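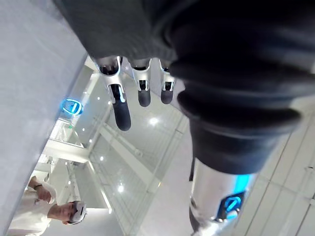
Upper level, glass railing and the big pale grey wall. Blue ring light just past the edge of it.

Poltgate, the white rooms

Quick page this, more to follow when I get a minute. Went round the Poltgate building back in August and only now sorting the pictures, 100 of them and most are no use to anyone. The railing is my favourite bit of the place. Everything white or very nearly, glass where you'd expect a solid wall, thin metal lines running through it. Bright even on a dull day. Took my sunglasses off, put them back on.

Notes while I remember them:

Railing panels pick up every bit of light going. White structures showing through behind. Would hate to be the one cleaning it.

Wall is smooth and matt, slight texture to the finish. Holzer did the plastering, or so the leaflet says. I'd of guessed paint.

The blue ring with the bar across it glows nicely against the darker patch. Same sign in blue on the silver arm, bottom right.

Lift was out so it was stairs both ways. Cafe on the ground floor, decent tea, shuts at 3. Lockers take a pound coin and you get it back.

Parking is round the side, follow signs for Trarneo and ignore the satnav, it sends you to the loading bay.

Rest of the set goes up in the new year, once I've fixed the colours. They've all come out a bit yelow.

Page updated December 29, 2020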